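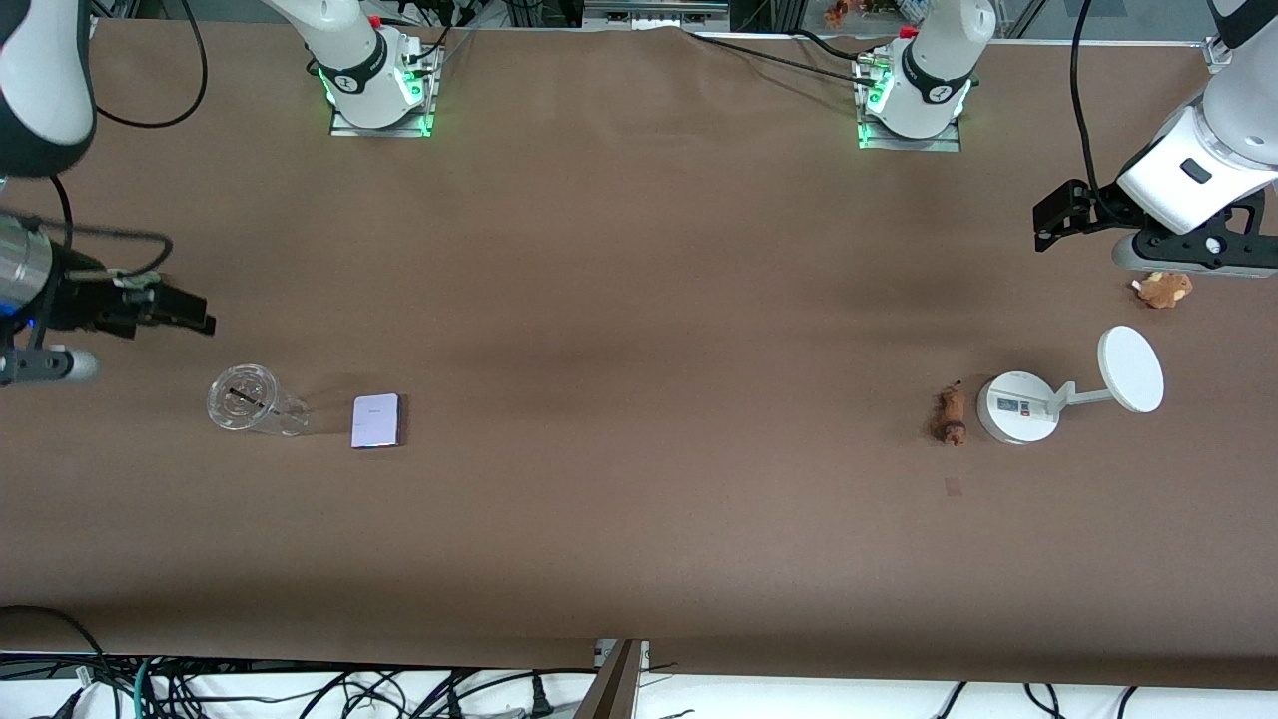 Replacing the paper and checking the fingers on a two-arm table

We do this on the Lastbridge cell every Monday before the first run, and any time the paper tears. Allow some 9 minutes if nothing is worn.

Send both arms to the park pose and press stop. Don't reach in while an arm can still move, even at low speed. Clear the table into a bin – cups, boxes, plush toys, stands, all of it.

Peel the tape at the back edge first, then roll the old paper toward you. Wipe the table and let it dry. Cut the new sheet a hand's width too long, pull it smooth from the middle out, and tape the underside only. Tape on top shows up in the recordings and catches the fingers.

Now the grippers. Wiggle each black finger by hand. If one rocks, snug its screws a little at a time, switching sides. Replace the pair if a tip is chipped.

Follow the cables from each wrist back to the base. They need enough slack for a full wrist turn but shouldn't drag on the paper. Check the bolts on the base plates too.

Release stop and load program 262. It moves one arm at a time through the pick poses with no objects out. If a finger touches the paper, redo the table height before you put anything back.

Write the date on the Prevow sheet by the door.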